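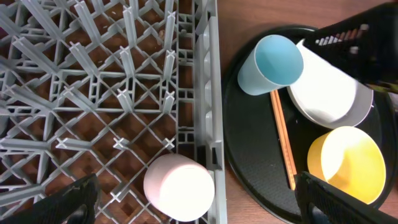 Tray on the right, dish rack on the left

Drollura two-arm table clearer

Can a machine do the washing-up yet? Well, no, but we do think it can make a fair start on clearing the table, and that's the job we built Drollura for here at Plorbridge. 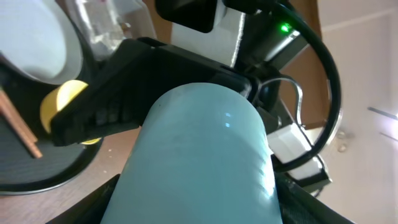
The gripper, up close

Each set comes with 2 arms and a lead time of 52 days, and we'd ask you to be patient with it (we are!), as chopsticks and spilt rice are 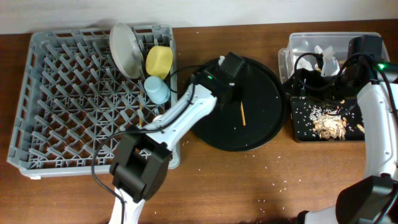
still a good deal harder for it than a nice chunky cup. Plates depend on the rack you have at home, so do write and tell us which one.
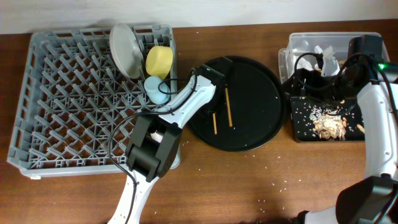

Luzius Imhof

I look after orders and I'm always glad of a chat about fiddly crockery. Spare grippers are back in October.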